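Unit 5: Serving drinks at table
Household Service, first-year course. Handout to be read before the practical class.

## 1. Scope of the unit

The previous unit dealt with the laying of a table. The present unit concerns what is placed in the cup once the table has been laid: how drinks are stored, brought to the table, poured and cleared. Students are expected to have completed the reading on table coverings and to bring their own cloth to the practical class in the Kelano Room.

The term *vessel* is used throughout for anything from which a drink is poured (a jug, a flask, a bottle, a pot). The term *cup* is used for anything from which a person drinks, whether or not it has a handle. Bortolotti's course book keeps to the same usage, although older handouts in this series do not.

## 2. Vessels

Vessels are grouped by the shape of the neck. A wide neck lets liquid out quickly and is easily cleaned with a brush. A narrow neck gives a thinner stream and suits small cups, but the inside dries slowly and must be left open overnight. Vessels with a spout form a separate group and are treated in Unit 6.

A threaded neck calls for particular care in washing. Sugar and milk collect in the thread, where a cloth will not reach them, and a small stiff brush should be used. Caps are washed separately and are not put back until both parts are dry.

## 3. Cups

Plastic cups are suitable for young children, for outdoor meals and for any table where breakage would be a danger. They are light and tip over readily when empty. They should not be stacked while damp. A cup with a flared rim is easier to fill than a straight one of the same height, though it spills sooner when carried.

## 4. Pouring

The cap is removed and laid on the tray, with its inner side upwards. The cup remains on the table while it is filled. The mouth of the vessel is brought over the cup before the vessel is tilted further, and the stream is kept thin until the bottom of the cup is covered.

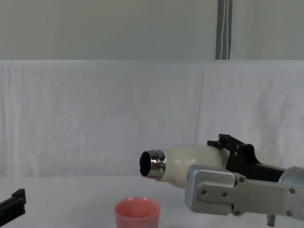
**How full should a cup be?**

A cup for an adult is filled to 80 per cent of its height. For a child under six it is filled to half, and offered again when empty. Hot drinks follow the same rule, but the cup is set down further from the edge of the table.

When pouring is finished, the vessel is returned to the upright position before it is moved away from the cup. Any drop on the neck is wiped with the cloth held in the free hand. The server then moves to the next place, passing behind the chairs.

## 5. Clearing

Cups are cleared before vessels. Drink left in a cup is thrown away and is never returned to the vessel. Drink left in a vessel may be kept if it has been covered and the vessel has not stood on the table for the whole meal.

## 6. Preparation for the class

- Read the Liker pamphlet on table service, sections 1 to 4.
- Practise with cold water only.
- Write down two differences between wide and narrow necks, with one use for each.

The written test on Units 5 and 6 will be held in December. Tekimitz trays will be provided and need not be brought.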